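Kurkbridge Home Talk > Kitchens > Is gray too cold for a kitchen that gets no sun?

porchlight_pie
September 1, 2026
Hi everyone, long-time reader, and I hope you'll forgive me for going on a bit. We've been in this house 21 years and the kitchen has been butter yellow for every one of them. I loved it when we moved in, I truly did, but it has gone the color of old piano keys and I'm ready for something else. The window faces north, the cabinets are cream and staying put (the quote from Dromar to replace them made me sit down), and my budget is $600 with supplies. I keep coming back to gray.

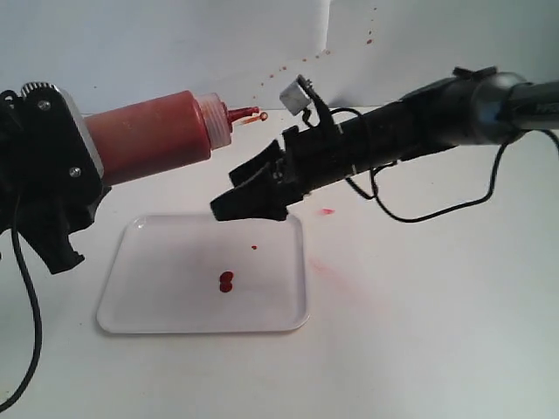 My sister-in-law thinks I'll hate it by January, when we have the lights on by four. She may be right, she usually is about curtains. Has anyone gone from a warm yellow to gray and been happy?

mossybanister
Oh, don't do it! We did our dining room gray and I felt like I was eating supper in a parking garage. North light turns any gray blue. Keep your yellow and freshen it up, or try a soft peach if you want a change.

tworagrugs
I have to disagree with mossy, kindly. It depends so much on what's in the gray. Ours came from the Murthy store out past the bridge, a shade called Carkeo, and with cream trim it's the coziest room we have. Do a big sample on poster board and move it around the room for a few days. Little chips told me nothing.

porchlight_pie
Thank you both! I did the poster board last night and have been carrying it from wall to wall like a lost tourist.

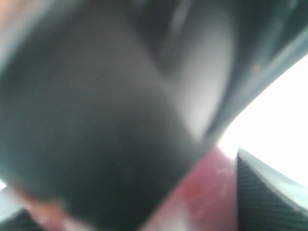
The wall behind the stove is the one I can't settle on, and it's the one I look at most. I'd like it deeper than the others, with the rest in something softer so the room doesn't close in on me. The big dark charcoal patch in my last picture, with that faint greenish teal in it, is very near the shade I have in my head. Is that too much next to cream?

mossybanister
Well, I'll give you that green in a gray helps. I'd still stop at one wall. And get warm bulbs before you judge anything.

tworagrugs
One wall, yes, we agree for once. Cream will look lovely beside it. Eggshell finish behind a stove, please, flat will show every wipe.

porchlight_pie
Eggshell it is. Bulbs first, then I'll go see Murthy about a quart of the dark. Does one quart really cover a wall in two coats?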